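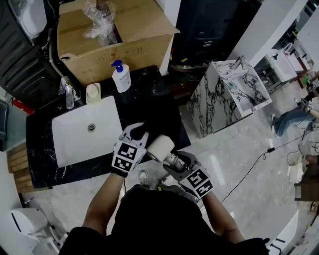 Home | Projects | Open Calls | People | Contact

Wanted: people with two hands and a high tolerance for bathrooms

The Tolthorpe project is looking for demonstrators. A demonstrator, for our purposes, is someone who straps in behind a pair of hand-held grippers, stands at a sink and does ordinary things slowly and well, over and over, while the equipment records how they were done. The recordings go to a learning system that has never washed its hands, put a cap back on anything or wondered where to set down a roll of something. It would like to. We would like it to. You are the part in between.

Work takes place at our floor in Worcombe, where we have put together more sinks than any office of our size could justify. There is a black marble one with white veins, which everybody likes until they have to wipe it. There are vanities in white. There is a toilet. We are still unpacking, and have been since we moved in, so you will also be working in the company of cardboard. The learning system is going to end up in homes where people are still unpacking too, and it might as well start now.

What you'd be doing

You hold one gripper in each hand. Each has a jaw, which you open and close, and a square black-and-white marker on the face, which is how the software knows where the gripper has gone. You don't need to understand the marker. You do need to avoid covering it with your sleeve, a lesson that every one of us has learned by recording most of a morning with our cuffs down.

You are given a task card. A task card says something like "pick up the soap, move it to the other side of the sink, let go." You do that. Then you reset the counter and do it again, a little differently, from a slightly different spot, with the soap turned a different way. The differences matter a great deal. If you do it identically every time, the system learns that soap lives at one exact point in the universe and becomes distressed when it doesn't.

The current set has 192 task cards. A third or so are over in seconds. Others involve both hands and some planning, such as holding a container steady with the left while the right does something to the lid. A few were written by Olumide Eze late in the evening and are being rewritten.

A recorded attempt is called an episode. We are asking each demonstrator for 297 good episodes over the course of the booking. A good episode is one where the task got done, the grippers stayed in view and you didn't stop halfway to scratch your nose. Bad episodes are fine. We keep some of them on purpose, particularly the ones where a thing slipped and you recovered it, so please recover it. Don't swear at the object and start over. (Sound isn't recorded. Swear if you like. Just recover it.)

You'll usually share the room with one or more other demonstrators, each at a different station. Some tasks are at counter height and some are close to the floor, and we rotate people so the same knees don't get all the low ones.

Who we're looking for

You should be eighteen or over, able to stand for stretches of forty minutes or so, and able to bend to floor level for the low tasks. If you can do the standing ones and not the low ones, tell us and we will schedule around it. Left-handed people are very welcome. Our existing recordings were made mostly by right-handed people, and the system has picked up some of our prejudices about which side a faucet ought to be approached from.

No technical background is needed. Previous demonstrators have included a baker, two retired bus drivers and a cellist. The cellist was superb. The engineers who applied were, on the whole, the worst of the lot, as they kept trying to work out what the system wanted and give it that. Please just move the soap.

Patience is the real requirement. Bakari Okoth, who runs the floor, describes the job as "housework for someone who is watching very closely and doesn't say thank you." If you have lived with teenagers you may list it under relevant experience.

We can't take people with a current wrist, elbow or shoulder injury. The grippers are not heavy when you pick them up. They are heavier by mid-afternoon.

Hours and pay

Sessions run from 9:30 in the morning to 3:30 in the afternoon, with an hour for lunch and a break every forty minutes. The breaks are compulsory. We have had people try to skip them to get through their cards, and you can see it in the data: the movements get short and cross.

A booking is eight sessions, arranged to suit you within October and November. Pay is hourly, covers the breaks and doesn't depend on how many episodes you finish. We tried paying by the episode during the Mfinanga pilot. We got a very large number of very fast episodes, and a system that flung things. If you reach 297 early, you'll move on to the spare cards. If you don't reach it, you still get paid, and Bakari looks thoughtful for a moment and then forgets about it.

Travel within the county is reimbursed on production of a ticket or a parking receipt. Lunch isn't provided. Coffee is, if you don't mind Demyd Koval making it.

What to wear

Plain top, close-fitting sleeves, no dangling jewelry. Please avoid checks and bold black-and-white prints, which the tracking software takes a strong personal interest in. One applicant arrived for her trial in a lovely houndstooth jacket and we had to lend her a sweater.

Flat, closed shoes. There are cables on the floor and a good many things that haven't found their final home. We tidy at the end of each session, and it grows back. You'll get a short walk-through on your first morning covering the cables and which of the faucets are connected to anything.

Hair that falls past the shoulders should be tied back. Rings are fine. Gloves are not, with apologies to anyone who feels strongly about communal grips. We wipe them down between people.

What happens to the recordings

The cameras are pointed at the work: hands, grippers, objects, surfaces. Other people in the room do get into view from time to time, mainly as a knee, a shoe or the top of a head. Faces are blurred before anything leaves the building. Your name isn't attached to your episodes; you get a number, and only Anneliese Bauerfeind holds the list that connects the two. She doesn't hand it out, including to us, including when we asked nicely.

The episodes are used to train and test the Tolthorpe system and are shared with our partner lab at Wullden under the same rules. You can withdraw your recordings up to 3 months after your last session by writing to Anneliese. After that they will have been mixed in with everybody else's and we can't fish them back out. The consent form says the same thing in more words. Read it anyway, and ask about anything that bothers you before you sign it.

A few questions we keep getting

Am I training my own replacement? If your present occupation is moving one bottle from the left of a basin to the right of it, possibly. The aim at the moment is a system that can clear and restock a bathroom counter for someone who finds that difficult. It is a long way from that. Last month it picked up a bottle, carried it beautifully across the counter and couldn't be persuaded to let go.

Will I meet it? Yes, if you want to. Erick Rugemalira runs it at the other end of the floor in the afternoons and is glad of an audience. Some demonstrators find it moving to see their own way of picking something up come back at them. Others find it insulting.

Do I have to clean the toilet? No. Some cards take place near it. None take place in it. Card 101 comes closest, and it concerns the lid.

Can I listen to music? In one ear, quietly, provided you can hear the floor lead. Anything with a strong beat tends to show up in the episodes. There is one batch in which every object is put down in waltz time.

Can I bring a friend? You can apply together, and we'll try to book you together. You won't be at the same station, and chatting across the room makes both of you look up.

How to apply

Send a short note to the floor lead, Bakari Okoth, through the contact page. Tell us which hand you favor, which weeks you can't do, whether the low tasks suit you, and anything else we should know about your back. Two or three lines is plenty. We don't need a résumé and we don't want a cover letter about your lifelong passion for manipulation data. We've had one of those and it frightened people.

Those we think will suit are invited to a paid trial of an hour and a half. You try on the grippers, work through a handful of easy cards and drop a few things. Everyone drops things in the trial. We mostly look at what you do next. You'll hear from us within a week either way, and if it's a no, Bakari will give you a reason if you ask for one.

Places are filled in the order people pass the trial, and we'll take this page down when they've gone. Parking is behind the building. The buzzer marked Tolthorpe doesn't work, so press the one underneath.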